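The chairs at Skermont came flat in boxes and left the shop in one piece. Nhung Ung had been doing the last checks there since April, and by now she could tell a bad joint by leaning on it.

This one had come back. The slip taped to the bag of screws said Ditgate, order 414, and under that somebody had written "rocks" in pencil.

"Rocks how?" said Markos Katsaros.

"It doesn't say."

"Side to side or front to back?"

"It says rocks."

Markos took the slip and read it for himself, then gave it back. He had sold 22 of these to a woman who was opening a tea room, and she had called him at home. The other chairs were fine, she said. It was the one by the window, and it was always the one people picked.

Nhung pulled the black cloth straight on the table. Her aunt Hường had sewn the hem on it years ago, when the shop did nothing but repairs and every table had a cloth so the paint wouldn't get scratched. The hem had come down at one corner. She kept meaning to bring it home.

They put the chair on the floor first and Nhung sat on it. She shifted her weight. There was a small knock, then another when she shifted back.

"Front to back," Markos said.

"A little of both."

She got up and they cleared the tape gun and the coffee cups off the table.
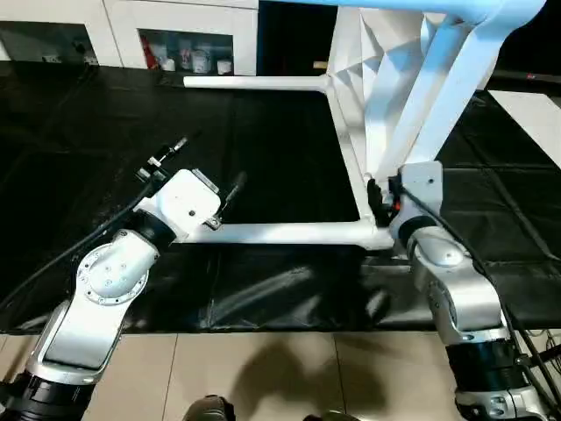 The white chair frame, apparently on its side, with the corner held where the leg meets the rail.

Nhung bent down until her eyes were level with the rail. She had expected a bad weld or a bent leg, something to write on a form. The leg was straight. The rail was straight too, as far as she could see.

"Could be the floor," Markos said.

"It knocked on our floor."

"Our floor is bad."

She thought about that. The building had been a laundry once, and the tiles sloped to a drain by the back wall. Anything round that you dropped ended up there.

"Did you go and look at it?" she asked. "In the tea room?"

"She was upset. I said I'd bring it back."

"So you didn't look."

"No."

Nhung went to the office for the steel ruler and the flat board they used for the good tables. When she came back Markos was on the phone, asking the woman whether her window got a draft, and whether the boards under it had ever been wet. He listened for a long time.

"She says there was a radiator," he said, with his hand over the phone. "They took it out."

Nhung put the board down on the floor and went to find something to level it with.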